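Cirkia Road, from the Kelmont end

Gallery by Lensa Demissie

Cirkia Road runs through the west side of town and carries most of the traffic going out towards Dzene. I have been adding to these pages bit by bit, one street at a time, and this one was overdue. The 162 bus used to come along here, and older residents still call the stretch by its number.

The houses were built over a long period, so the styles don't match. Those with steep tiled roofs are among the older ones. Their gardens have stayed much as they were — clipped shrubs, low walls and a few conifers that have grown taller than the chimneys they were planted to hide.

The cycle lane is the newer part. It was marked out in two stages, first from the Kelmont end and then across the side streets, where the council had received most of the complaints. Before that, cyclists either stayed out in the traffic or used the pavement. Speeds are a separate matter and I won't go into them on this page.

The other streets in the set are Plaltetti Lane, the station approach and the lower half of Dzene Hill. Those pages are in the menu under Streets. If you have older prints of any of them, please get in touch through the contact page. I can scan and return them within the week, and I am especially short of anything showing Cirkia Road before the traffic islands went in.

The red cycle lane crossing the mouth of a side street, with white dashes along both sides. On the left are a white house with a reddish-brown roof, its rounded bushes and a very large tree. 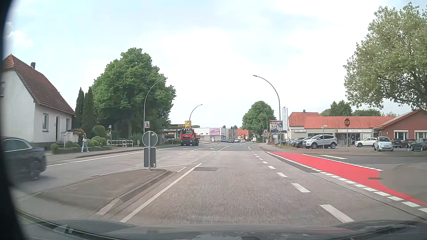

Žydrūnas Rimkutė: I cycled to work this way for years and the side streets were always the worst of it, particularly on a dark morning. Drivers would pull right up to the main road before looking. I still slow down at every one of them, red surface or no red surface. I may have a print or two from before the islands and will look on Thursday.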